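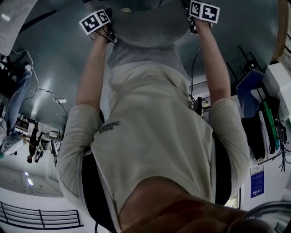

Demetrius Okafor wants the walkways checked before the desks, as cords get moved whenever the desks do, and the order below follows his request.

Floor and Cord Inspection, Open Work Room
Site: Bendport
Interval: weekly, Tuesday, before 9 a.m.
Mark each item OK, FIX or N/A. Comments are carried over until closed.

1. Floor surface

1.1 Smooth floor free of grit, liquid and tape residue — OK
1.2 No lifted seams or chips on walking routes — OK
1.3 Floor finish not slippery under a dry shoe — FIX
Comment: Slick patch near the main door, two paces in. Polish was applied too heavily in October. Strip and recoat. Keep the mat down until then.

2. Cords on the floor

2.1 No cord crosses a walking route without a cover — FIX
Comment: A long white cable lies loose across open floor. Reroute along the wall or fit a low-profile cover. White cord covers are in the Enodstead stockroom; black ones are on order from Barredo.
2.2 Slack coiled and tied at the desk end — FIX
Comment: Same cable. Excess length should be taken up at the desk. Do not coil tightly under load.
2.3 Jackets free of cuts, flat spots and exposed wire — OK
2.4 Plugs fully seated — OK

3. Power strips

3.1 Strip mounted or set against a wall, off walking routes — FIX
Comment: Strip 11 has been moved twice. Fix it to the underside of the nearest desk.
3.2 No strip plugged into another strip — OK
3.3 Total load within the rating on the label — OK
Comment: Heater removed from the Pundia bench. Do not return it to a shared strip.
3.4 Housing cool to the touch after one hour in use — N/A
Comment: Not tested. Room was not in use long enough before the inspection.

4. Desks and equipment

4.1 Grouped desks leave a clear route on at least two sides — OK
4.2 Nothing stored under desks that blocks legs or chair travel — OK
4.3 Equipment set back from desk edges — OK
4.4 Cords dropping from desks held in clips — FIX
Comment: Clips missing on the window side. Order one bag of 200.

5. People working in the room

5.1 Cords worn or held do not reach the floor when standing — OK
5.2 Sleeves clear of moving parts — OK
5.3 Seated workers outside the walking route — OK
Comment: Check again once the desks have been shifted. The route narrows by the printer.

Open items: 1.3, 2.1, 2.2, 3.1, 4.4. Items 2.1 and 3.1 to be closed before the next inspection. Item 3.4 to be repeated in the afternoon.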